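Notice of Completion

A story

The notice went up in the east corridor at Mallwood on 2023-07-27, between the fire plan and the list of approved footwear. It informed all persons employed in the Finishing Department that the Ralov system had entered its period of instruction, that the period would run until November, and that employees were asked to extend to it every courtesy.

The last phrase was discussed at length in the canteen. The Finishing Department had inspected tabletops by hand since the firm moved from Gumton. An inspector stood at a bench, laid a palm on the board, and drew it slowly from one end to the other. Where the palm stopped, there was a fault. No written procedure for this existed, and the management of Mallwood, having agreed to purchase one from Rowbotham, discovered that it would first have to be produced.

It was to be produced by the inspectors. Each was issued a hand-held gripper with two dark fingers and was directed to carry out the working day with it in place of the hand. The gripper would see what the inspector approached, and in what order, and where the inspector hesitated. From this the Ralov system would learn to approach, and to proceed, and, it was hoped, to hesitate.

The inspector at the sixth bench had been with the firm the longest and was therefore asked to begin. The first board was a pale one, with the grain running across it in fine lines and dipping near the far side into a shallow wave. The inspector held the gripper open over the wood and did not close it.
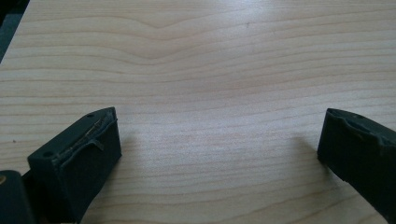

Rowbotham wished to know why there had been a pause. The message arrived on the bench screen within the minute and was courteous in tone. The system had recorded an approach with no action following, and such recordings were of limited value. Would the inspector kindly state what was being done?

The inspector typed that the board was being looked at.

Rowbotham replied that looking was not among the available actions. The available actions were Lift, Turn, Pass and Reject. If the inspector wished to propose a further action, a form could be supplied.

The form was supplied. It ran to seven pages and asked for the starting condition of the action, its ending condition, and the means by which an observer might know that it had been performed. The inspector took it home and completed it at the kitchen table over several evenings, in black ink. Under starting condition the inspector wrote: a board. Under ending condition: the same board. The third question was left blank, then filled in, then crossed out.

In the meantime the work continued. Boards came down the line and were passed or rejected. The inspectors grew used to the grippers, and a few of them became fast. It was noticed that people had stopped speaking across the benches, as speech was thought to slow the hand, and a slow hand was returned with a comment. It was noticed also that the inspectors had begun to look less. A board was approached and something was done to it. The daily totals rose, and a letter of thanks was pinned beside the notice.

By the end of the period the department had supplied 2000 recordings. Rowbotham accepted all but 362. The remainder were classified as Approach Without Action, and every one of them had come from the sixth bench.

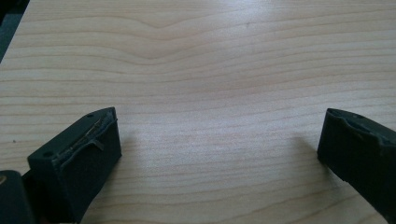
Recording returned to Mallwood. Classification: Approach Without Action.

The inspector was called to the upper office, where the returned recordings were played one after another on a large screen. Pale wood, two dark fingers, the gap between them. The department head, who had prepared certain remarks on the subject of cooperation, let them run longer than had been intended.

"What is it you see there?" the department head asked at last.

The inspector considered the question and said that on this board, nothing. It was a good board. There was a speck on the left that would need to be wiped before anyone could say more. One had to wait a little to be certain of a good board, and a bad one was quicker.

The department head wrote this down.

The Ralov system was brought into service in November, and the benches were removed, with the exception of the sixth. Its retention was explained in a second notice as a temporary measure – the faults returned by customers had been found to exceed the estimate – and the inspector was asked to remain beside it in an advisory capacity, without the gripper.

The form is still with Rowbotham. An acknowledgment was received, stating that the proposed action was under review, and that the applicant would be informed when a name for it had been agreed. The inspector keeps the acknowledgment in the drawer of the bench, under the cloths.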